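オラシク・サンドナム工場 部品仕分け工程の自動化

最終更新 2024年11月28日
文 イネケ・メルテンス(製造技術課)

サンドナム工場の仕分け室では、4月から双腕ロボットの導入を進めています。対象は、ダルテッティという製品に使う小さな曲がった樹脂部品を、トレイから取り出して別のトレイに並べる作業です。このページには、作業の画面と、仕分け室で何が変わったかの記録を載せます。ほかの工場から問い合わせが続いたので、社内報に書いた内容も一部こちらに移しました。

仕分け室の人員は6人です。導入前も今も同じ人数で、異動はありません。変わったのは一日の時間の使い方と、覚えることの中身です。

導入前の作業は単純でした。成形機から上がってきた部品が箱で届き、机の上のトレイにあけます。一つずつつまんで向きをそろえ、反りや欠けのあるものをはじき、次のトレイに移します。一枚のトレイに入るのは192個で、いっぱいになったら札をつけて棚に置きます。部品は薄くて曲がっているため、重なると互いに引っかかります。引っかかったものを無理にはがすと先端に傷がつくので、指先で少しひねって外します。このひねり方は手順書に書いてありませんでした。新しく入った人は、隣の席の手元を見て覚えていました。

自動化の相談をグオという設備会社に持っていったとき、最初に聞かれたのがこのひねり方のことでした。グオの担当のタン・イーチェンさんは仕分け室に椅子を置き、朝から終業まで手元を見ていました。うちの人間にとっては当たり前の動作でも、動かす側には角度と順番が要ります。ツァイ・ツイピンさんが同じ動作をゆっくり繰り返し、タンさんがそれを書き取りました。ツァイさんは「ゆっくりやると、かえって外れない」と言い、途中からは普通の速さでやって、あとで言葉にする形に変えています。

腕をどこに置き、トレイをどの向きにするかは、実機を入れる前にシミュレーションで詰めました。仕分け室の人も週に一度画面を見て、気づいたことを書き込みました。

トレイのすみに近いところ。グリッパーの指と、その間に立つ曲がった部品。シミュレーション画面。
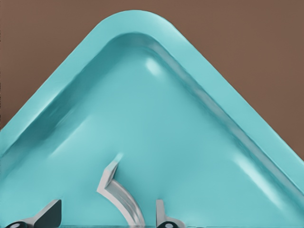

机全体を見たところ。二本の腕が中央で向かい合い、左右に赤と青緑のトレイ。同じくシミュレーション画面。
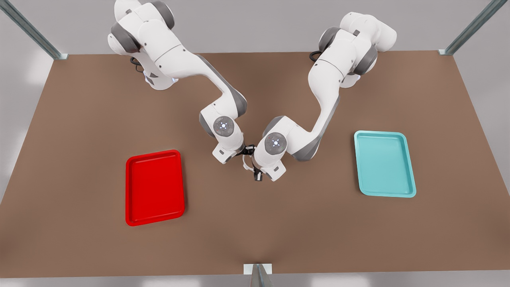 画面を見る会で最も意見が出たのは、トレイのすみの扱いでした。手でやるときは、すみに残った部品を爪の先で手前に寄せてからつまみます。グリッパーの指には爪がなく、壁に近い部品をつまもうとすると、指の外側が縁に当たるおそれがあります。ルオ・ワンティンさんは、先に部品を中央へ寄せる動作を入れてほしいと書きました。グオの案は、トレイを少し傾けて置き、部品が片側に集まるようにするというものでした。両方を試し、最終的に寄せる動作が採用されています。傾ける案は、部品が重なりやすくなるという理由で見送りました。

もう一つは受け渡しです。部品を一方の手から他方の手に持ち替えれば、向きを変えることができます。人間は片手の中で転がして向きを変えるので、両手を使うという発想が最初はありませんでした。ツァイさんは持ち替えに反対でした。落とす回数が増えるだけだという意見です。実際、実機の最初の一週間は落下が多く、床から拾った部品はすべて廃棄にしました。指の先に貼る滑り止めを替え、持ち替えの高さを下げてからは落ち着いています。それでも落ちることはあります。机の手前に浅い受けを置いたのは仕分け室からの提案で、これは設計図にはなかったものです。

実機の運転が始まってからの一日の流れを書いておきます。

朝、当番が腕の可動範囲に物が残っていないかを見ます。前日の札、ペン、手袋が残っていたことがあります。次にトレイを所定の位置に合わせます。位置決めの枠があるので、はめるだけです。枠の内側に樹脂の粉がたまるとトレイがわずかに浮き、つまむ高さがずれます。粉は毎朝拭きます。この拭き掃除は導入後に増えた作業です。

始動のあと、腕は一人がついて見ます。見る人は二時間で交代します。当初は半日交代にしていましたが、ツェン・バオシャンさんから、目の前で同じ動きが続くと途中で見ていない時間ができる、という申し出がありました。手を動かしていたころは眠くならなかったとも言っています。二時間にしてからも、午後の最初の番は嫌がられます。そこは順番を固定せず、毎週ずらしています。

残りの人は、検査と、ロボットに向かない部品の手作業をしています。反りの大きいものや、二つがかみ合って離れないものは、ロボットがつまむのをやめて脇の箱に残す設定です。脇の箱がたまると人が処理します。以前は一人が一日じゅう良品も不良品も混ぜて扱っていたのが、今は手元に来るのが難しいものばかりになりました。これについては受け止めが分かれています。ルオさんは、判断する作業が増えて面白くなったと言っています。ツァイさんは逆で、簡単なものが間に挟まらないと指が休まらないと言います。製造技術課では、一日に脇の箱を担当する時間に上限を設けました。午前か午後のどちらか一方だけです。

処理数は、一勤務で1000個が当面の目標です。まだ届かない日があります。届かない日の原因は、腕の速さよりも供給側の待ちが大半です。成形機の段取り替えと重なると、腕は止まったまま次の箱を待ちます。人がやっていたときは、待っている間に棚の整理や札の記入をしていました。腕は待つだけなので、止まっている時間がそのまま記録に出ます。この記録を見て、成形側が段取り替えの時刻を事前に知らせてくれるようになりました。

仕分け室の評価に処理数を使わないことは、導入前の話し合いで決めました。腕の記録が個人の記録のように読まれるのを避けるためです。腕についていた人の名前は、異常があったときの連絡用に日誌に残しますが、集計表には載りません。一度、集計表に当番の欄を足す案が出て、仕分け室の反対で取り下げになっています。

教育についても変更がありました。停止と再始動は全員ができるようにし、つまむ位置の微調整はルオさんとツェンさんが担当します。二人はグオの研修を受けました。研修は12時間で、勤務時間内に分けて行っています。微調整ができる人が休みの日は、位置がずれても直さずに止め、手作業に戻します。手作業に戻せるよう、以前の机と椅子は撤去していません。場所をとるという意見は出ていますが、今のところ残す方針です。

手作業の腕を保つことも話題になりました。ロボットだけに任せていると、新しい人はひねり方を覚える機会がありません。ツァイさんの説明をもとに、ひねり方を手順書に入れました。文章にすると一ページに収まりましたが、読んだだけでできた人はいません。新しい人には、脇の箱を担当する前に、良品だけを使って練習する時間をとっています。

体の負担は、肩と首の訴えが減りました。一方、目の疲れを言う人が出ています。腕の動きを見続けるためと、脇の箱の部品を近くで見る時間が長いためです。照明の位置を変え、検査用の机を窓から離しました。効果については、まだまとまった話ができるほどの日数がたっていません。

音のことも書いておきます。腕の音は小さく、会話の邪魔にはなりません。ただ、異常停止の知らせが最初は高い音で、隣の検査室から苦情がありました。音を下げ、ランプの点灯を併用しています。ランプだけにする案は、脇の箱を見ている人が気づかないため採用していません。

導入前に出た質問で、今も聞かれるものがあります。人は減らすのか、という質問です。仕分け室については、来年度も現在の人員で計画を出しています。その先の計画はまだありません。決まったときは、工場長から仕分け室に先に説明することになっています。

今後の予定は、別の形の部品への対応です。ダルテッティの後継品では部品の曲がりが浅くなり、今の指では先端が滑る可能性があります。指の形をどうするかは、またシミュレーションで見てから決めます。画面を見る会も再開し、今度は成形の担当者にも入ってもらいます。

見学の希望は製造技術課のメルテンスまでお願いします。腕の横に立てる場所が狭いため、一度に入れる人数を限っています。午前の始動直後は当番が手を離せないので、見学は午後に受け付けます。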